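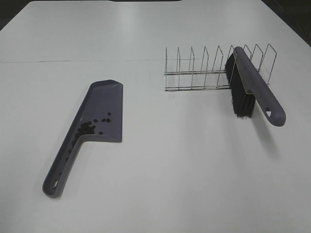 Cómo probar en casa si un robot sabe barrer una mesa (y qué esperar hoy)

17/06/2025

Llevo meses discutiendo con mi amigo Czesław Mazurek sobre si las máquinas pueden ya con las tareas de casa. Él dice que en nada tendremos un brazo limpiando la cocina mientras desayunamos, y yo, que he pasado muchas tardes en el taller de Tivham viendo a los pobres brazos pelearse con una bayeta, soy bastante más gruñona. Así que al final me puse a montar una prueba sencilla, de las que se pueden repetir en cualquier sitio: cepillo, recogedor, un escurreplatos de alambre y unos granitos oscuros que ensucien pero no manchen.

Os cuento cómo la hago, por si tenéis un brazo a mano y os apetece sufrir un rato.

Lo que hace falta

Una mesa lisa, mejor blanca, para que se vea cada grano que se escapa.
Un recogedor y un cepillo de mano, de los de toda la vida.
Un escurreplatos metálico con separadores.
Granos de café o algo parecido. ¡No uséis harina! Yo lo hice en abril y todavía me sale por las juntas.
Un brazo con pinza. El mío es un Flirard de segunda mano, pero vale cualquiera que llegue de punta a punta de la zona de trabajo.

Paso 1: colocar las cosas

Dejad el recogedor tumbado a un lado y el cepillo apoyado en el escurreplatos, al otro, con un buen hueco en medio. Me gusta ponerlo así porque coger un cepillo inclinado contra unos alambres es mucho más puñetero que cogerlo de una mesa vacía: si la pinza entra torcida se lleva el escurreplatos entero de paseo. Una persona ni se lo piensa, claro.

Paso 2: empezar por el final

Sé que suena raro, pero la primera ronda la hago con los granos ya dentro del recogedor, la mayoría al fondo, junto al mango. El brazo solo tiene que levantarlo, llevarlo hasta un cubo y vaciarlo. Ojo con los mangos que tienen un canal por arriba, que los granos se cuelan por ahí y luego caen donde les da la gana. Si se inclina el recogedor hacia atrás, aunque sea un poquito, ya está el lío montado.

Paso 3: ahora sí, a barrer

Para la segunda ronda pongo 60 granos contados sobre la mesa (sí, los cuento, es la única manera de sacar un porcentaje luego). El brazo coge el cepillo, barre hacia el recogedor y para. Con un solo brazo, fijad el recogedor con un poco de cinta por debajo. Con dos, que lo sujete el otro, y preparaos para ver cómo se empujan mutuamente, que es de lo más cómico.

Lo difícil es la presión. Las cerdas se doblan, cada pasada es distinta, y si aprieta demasiado los granos salen disparados. Yo bajo el cepillo hasta que las puntas tocan y luego 6 milímetros más. Con otro cepillo tendréis que buscar vuestra medida, no hay truco.

Paso 4: apuntar lo que pasa

Anoto tres cosas en cada intento: si ha cogido el cepillo sin arrastrar nada, cuántos granos han acabado en el recogedor y cuánto ha tardado. Uso el cuaderno de Fikre, una plantilla que nos pasamos entre los del taller, pero una hoja cuadriculada sirve igual. Los granos que se caen al suelo cuentan como fallo, por mucho que Czesław proteste.

Entonces, ¿pueden o no pueden?

Pues a medias. En mi mejor tanda el Flirard recogió casi el 87 % de los granos, y me puse contentísima hasta que moví el escurreplatos un palmo y dejó de encontrar el cepillo. Para un puesto fijo de taller, con todo siempre en su sitio, yo ya me fiaría. Para una cocina de verdad, con migas, tazas y un gato, todavía no.

Mi siguiente intento será con el programa de Trasden, que en teoría aguanta mejor los cambios de sitio. Si lo probáis antes que yo, dejadme un comentario con vuestros números y decidme qué cepillo habéis usado, que me interesa casi más que el robot.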